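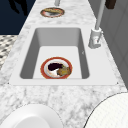
## Moving your Hallum contacts to a new phone

Hallum 5 changed how contacts are stored, and the older instructions on the help pages no longer match what appears on screen. The steps below were checked on an Android handset and on a tablet. The iPhone version has the same menus under different icons.

Contacts are now held in two lists. The first is kept on the phone and contains anyone added by number. The second is kept on the Hallum server and contains anyone added by user name. Only the second list follows you when you sign in on a new device. If you sign in and find half your contacts missing, the missing half is almost certainly the phone list.

To copy the phone list across:

1. On the old phone, open Hallum and tap the three lines at the top left.
2. Tap **Settings**, then **Contacts**, then **Export**.
3. Choose **Save to file**. The default name is `contacts.hlm`. Leave the ending as it is.
4. Send the file to the new phone by cable, email or memory card.
5. On the new phone, sign in, go back to **Settings > Contacts** and tap **Import**.
6. Select the file and wait for the count at the foot of the screen to stop changing.

Do not sign out on the old phone until the import has finished. Signing out clears the phone list without a warning. 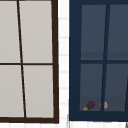 *Rendered scene of two windows above a tiled wall.*

### Limits on file size

The import screen accepts 255 entries per file. Mwanaisha Kioko tried it with a list of 327 and the last 72 were dropped, with no message of any kind. Splitting the list at the export stage avoids this. Tap **Export**, then **Select**, and tick the first group of names. Save the file, rename it, and repeat for the rest. Importing the second file adds to the first and does not replace it.

Duplicate entries are matched by number only. A contact saved once with the country code and once without it will appear twice. Use **Merge** on the contact's own page to join them. The name on the entry you opened first is the one that is kept.

### Blocked contacts

The block list is separate again and is not part of the export. It has to be entered by hand on the new phone under **Settings > Privacy > Blocked**. The list holds up to 100 names. Blocking by user name is the better option where there is a choice, as a block by number stops working when the other person changes theirs.

### Groups

Group chats come back on their own once you are signed in, but the group picture and the mute setting do not. Obadia Odera reports that groups made in the old Sindari client show up as read-only until one of the members posts from Hallum. We have not been able to repeat this on the tablet.

### Other clients

Mangubat can read `.hlm` files from its own import menu, although it ignores the notes field. Kosley cannot read them at all. Export as plain text instead, and expect to lose contact pictures and favourites. Text files made this way cannot be brought back into Hallum, so keep the original.

Corrections to these steps should quote the full version number from **Settings > About**, including the part after the second dot.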